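The man who wants your plates to stand up

March 2021

Suleiman Tijani makes me wait at the door of his studio in Clarkutholm until he has finished with a customer on the phone. She has bought 12 plates and wants to know if they can go in the oven. "They can go in the oven," he tells her two times. Then he says goodbye very politely and puts the kettle on.

Tijani started selling tableware nine years ago, after a long time in a hotel kitchen. His small company, Landatier, sells only plates. I ask him why there are no cups and no bowls. "With a cup, people already have their opinion," he says. "They have one favorite cup and they will defend it. With plates they are more open."

The colors are what his customers speak about most. They are quiet colors, a little dusty, and he chooses them together with his business partner, Terence Holroyd, who lives in Hulme and comes over once a month with a bag full of test pieces. The two men do not always agree. Holroyd wanted a bright yellow last July and Tijani refused it. "Terence was angry for one week," he says. "Then he sent me a green between gray and blue, and I said yes to that one the same evening."

Does he sell them in sets of one color? He shakes his head. In the first year he did, and he had 1,000 plates in the storage room and many of them in the wrong color. Now people take them mixed. "When you break one, it is not a tragedy. You buy one more, any color, and the table still looks correct."

We come to the subject of storage, and I notice that he sits up in his chair. Tijani does not like plates in a pile. In the hotel he carried piles of 60 from one room to the other, and he remembers the noise. "The one at the bottom never comes out," he says. "You eat from the same two plates all your life." At home and in the studio he keeps them in a wire rack on the table, where he can see every rim and take the one he wants.

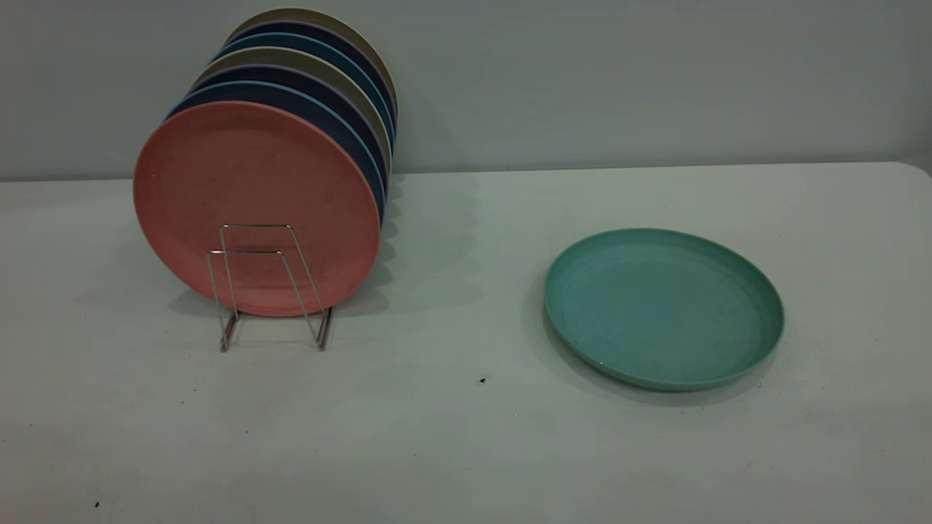 Plates in the wire rack, pink one in front, and a teal plate on the table.

I ask if there is an order to it. He says that he puts a light color next to a dark one when he remembers, and when he does not remember he leaves it. His daughter arranges them again on Sundays, from dark to light, and he has stopped arguing with her.

The next collection will be called Dulturent, a word that Holroyd made up on the train. It will have a smaller plate for bread and cake. I ask for the colors, and Tijani looks at the phone, which is ringing again.

"Not yellow," he says, and goes to answer it.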